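## 4. Hand gripper, packing bench

Rev. 27 Sep 2020, Primbridge site. Replaces the taped-up sheet by the door.

Flolesix takes over the long runs in December. Until then bags get placed with the hand gripper, and the arm learns from those placements. Pickers move to tray checks and restocking. Same shift, same pay grade.

1. Log in at the Manton screen. Own badge only.
2. Set the tray down, divider running away from you.
3. Close the fingers on the flat edge of the bag. Not the full part, it bursts.
4. Lift, hold over the tray, wait for the beep.
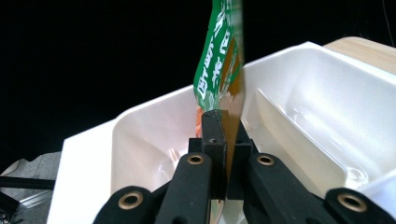 5. Lower it, open slow. Bag dropped? Press REDO, dont fish it out with the gripper.
6. Stop at 400 placements, swap with your partner. Wrists first, numbers second.

**Note:** the counter resets at 3000. Not a fault.

**CAUTION:** keep fingers clear of the arm joints when sqeezing. They pinch.

Error 64: pads dirty. Wipe, restart from step 1.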